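Last updated: 11/07/2018

I've had the Grilura hand grippers for 12 days now, and I'm kind of hooked! You hold one in each hand, do the chore yourself, and the robot learns from your recording (mine was packing a box, bath pouf and all). The ribbed blue pads grab fabric better than I expected.

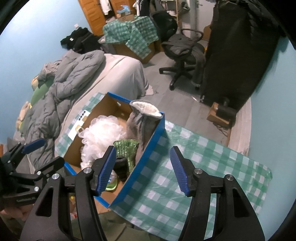
What bugs me

My thumbs got sore after 186 takes, and the manual is two pages long. I'd still buy the pair again.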